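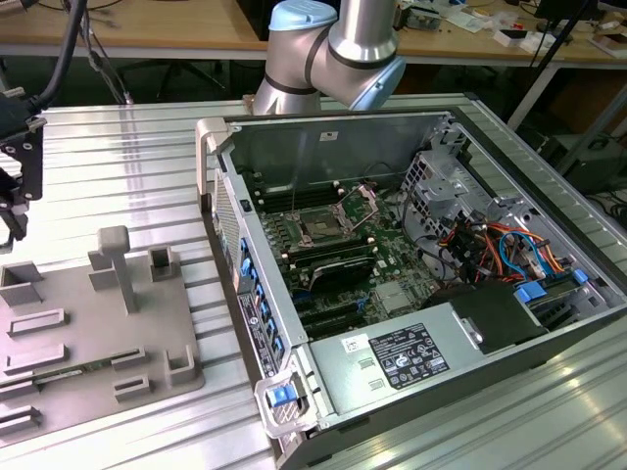 Issue 10

The Long Takes of "Florell": a project report
By Yiran Zheng
8th April

I chose "Florell" for my film studies project because it was the only thing on the module list that I watched twice in the same evening. It's a slow drama set in a small ferry town called Usen, where a young woman comes home to sell her late grandmother's hat shop and keeps finding excuses to stay. Very little happens, and I loved it!

My question was simple: how does a film with so little plot hold your attention for 107 minutes? I decided to log every shot. I had expected a tiny number, given how slow the film feels, but I ended up with 975. My first attempt gave 1,055, and it took me a whole afternoon to find out why (I'd been marking the dissolves as separate shots, and there are far more of them in the second half than I remembered). I went back to the beginning and did it again with a stricter rule, where a dissolve belongs to the shot it comes out of.

So it isn't a film made entirely of long takes, which is what I wrote in my proposal. The long ones are clustered. Almost all of them happen in the shop, and nearly always when Xie, the older sister, is present. When she walks in, the cutting stops. The best case is the supper scene, which runs without a cut for roughly six minutes while the two of them argue about a bus timetable and are clearly arguing about their mother.

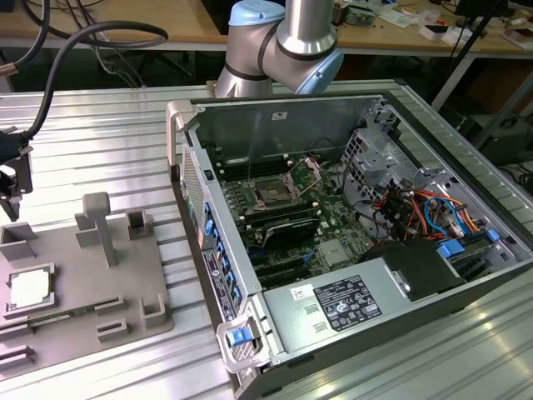 The harbour scenes work the other way. They're chopped up into quick, bright pieces, with gulls and engines loud on the soundtrack, and I think that's why the shop feels so still when we get back to it. I tested this by watching the shop scenes on their own, one after another, and they lost a lot of their pull. They need the noise next door.

I also compared it with "Rimow", the director's earlier feature, which has a similar homecoming story but spreads its long takes evenly. It's a lovely film to look at, though my attention wandered in the middle and I had to rewind twice.

If I did this again I'd log the sound as well. There's a humming fridge in the supper scene that cuts out just before Xie stands up, and I only noticed it on my fourth viewing in December. It gave me goosebumps, and I've got no column for it in my spreadsheet.

Comments

Deming Lei: Great read. I'd argue the dissolves should count as their own thing, but your rule is at least clear. Did you include the opening titles?

Yiran Zheng: Yes, from the first image of the ferry onwards. Happy to send you the spreadsheet!

Deming Lei: Please do. And now I have to go and listen for that fridge.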